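I have wanted a decent set of artificial fruit for a long time, and I've been burned more than once. The last set I ordered looked lovely in the listing and then arrived smelling like a shower curtain, with a banana the color of a school bus. So when I started reading up on the Fornura fruit set from Plokow, I read every single comment before I let myself put it in the cart (and then waited another two days, as my family will confirm with some eye rolling). I've lived with it long enough now to have opinions, and quite a few of them!
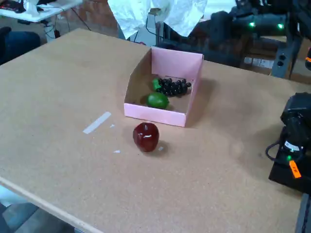

Clerumano, 2020-10-18

Let me start with the grapes, which I expected to dislike. Fake grapes are usually where a set falls apart for me, but these are such a dark purple that they're nearly black, and there is a little green stem piece at the end of the bunch that I find charming. They sit nicely in a shallow box or on a plate, and they take up enough room that you don't need much else beside them.

The apple is a deep, glossy red, and I go back and forth on it. In soft evening light it's beautiful. Under a strong lamp you get a bright white glint on the side, and then it looks a bit like a Christmas ornament. I keep mine on a low shelf where the light doesn't hit it straight on, with the stem dimple facing the room, and I'm happy with it there.

My favorite by a long way is the lime. The round shape and that cheerful green perk up everything around them, and next to the dark grapes the color really sings – I would have paid for a bowl of limes alone, if they sold them that way.

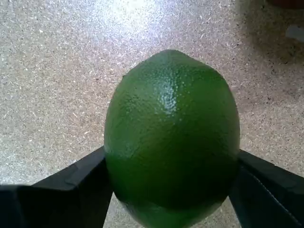

I'm picky about peel, I admit, and on citrus I want to see all those tiny pores and dimples when the light catches them. I also like a green that shifts a little, more olive in one spot and more yellow in another, because a flat green looks like paint to me.

Now for the grumbles. The price is on the high side for what is, after all, pretend fruit. Dust shows on the apple within a week, so keep a soft cloth handy. And I'd have loved a lemon or a pear to break up the darker colors, though I can always pick one up separately.

I'm giving it 4 stars out of 5, and I'll be ordering a second set for my sister's sideboard before the holidays.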